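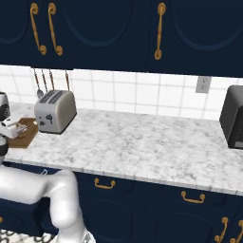 Visit Report: The Lidine Shore and Podmont

Members of the regional visitor association traveled to the Lidine shore in May to review access, lodging and guided walks. The party was received at Podmont by Anoma Bepari of the harbor office.

Lidine is the name given to the whole stretch of coast between Podmont and the Burnard lighthouse. The lighthouse stands 58 feet above the rocks and is reached by a path of 1,817 yards, most of it level. The path was in good order, although two signs near the dunes had faded and should be replaced before summer.

Lodging was reviewed in the afternoon. The Benjelloun guesthouse has 30 rooms and is open all year. Its manager, Saadet Öztürkmen, reported that weekends fill early and that weekday guests are mostly walkers and birdwatchers.
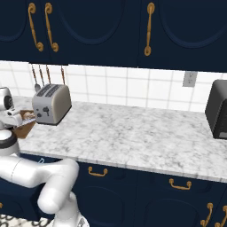 Ferry and Parking

The ferry landing has space for roughly 200 cars. On Saturday the lot was full before noon, and later arrivals were sent to the field behind the church – a walk of ten minutes. The association has asked the harbor office to post this on the approach road.

The last boat leaves Podmont at 6 p.m. Tickets are sold at the landing only.

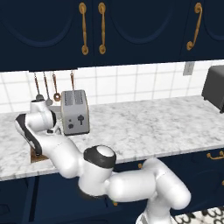

Can the lighthouse be visited without a guide?

Visitors may walk to the Burnard lighthouse on their own at any time of day. The tower stairs are open only with a guide, and places are booked through the harbor office.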